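Blagoje Stan and the over that should have sealed his spot

I've been watching club cricket for 29 years, mostly from a folding chair with a bad hinge, and I still can't work out how selectors think. Take Blagoje Stan. The left-arm spinner had a lovely summer for Flarkano, the kind where batters start walking across their stumps just to do something different, and then the squad for the Zidedar Cup came out and he wasn't in it!

I read the list twice. Then I called Mirjana Kneževič, who coached him as a teenager, and she'd read it twice too.

"He bowls slow, so people think he's playing it safe," she told me. "He's trying to get you out every single ball."

She's right (she usually is, and she'll let you know it). Go back to the semifinal against Obradović. They needed 40 with plenty of batting left, and Stan gave up 2 runs in his last over with the field up and the crowd yelling at him. 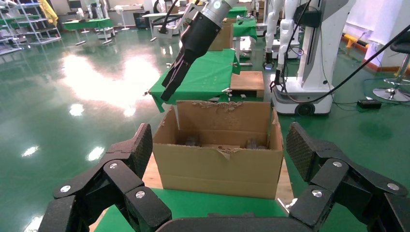
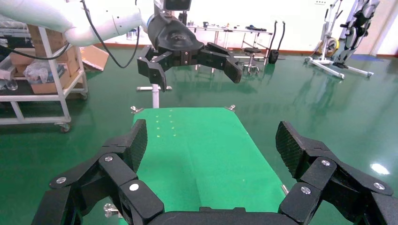
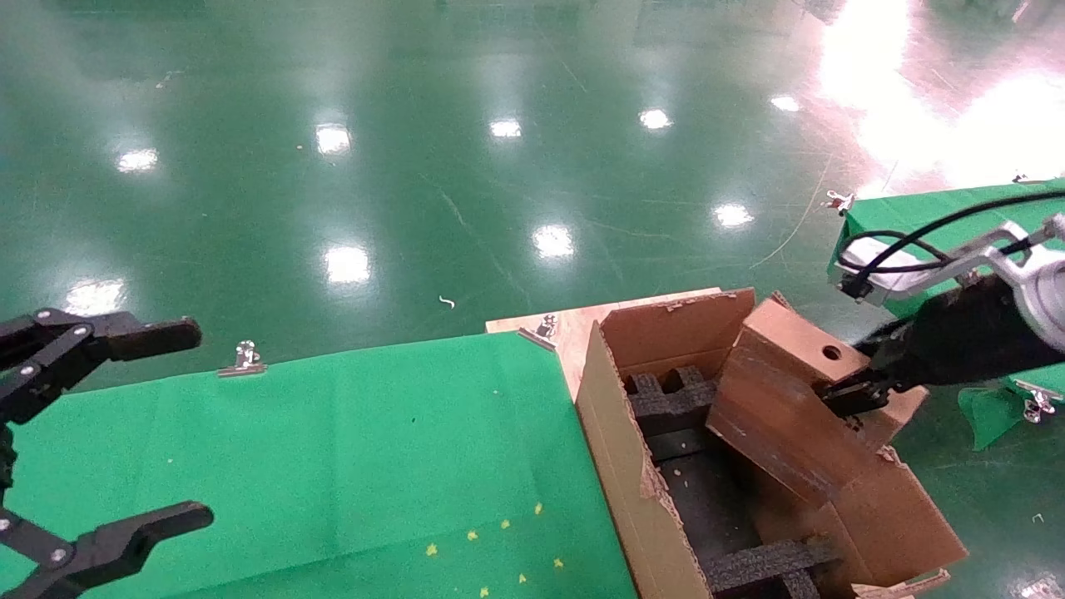

Who got the nod instead

The selectors went with an extra seamer, and I do get the logic. The Plakar ground has short grass and a bit of bounce early on, and a tall kid running in hard looks great in the nets. But by late afternoon that pitch is dry and tired, and I'd want somebody who can make it grip.

Stan wouldn't complain when I caught up with him. He's heading back to league games and wants to work on his batting before the winter camp in December. I told him I'd bring my chair.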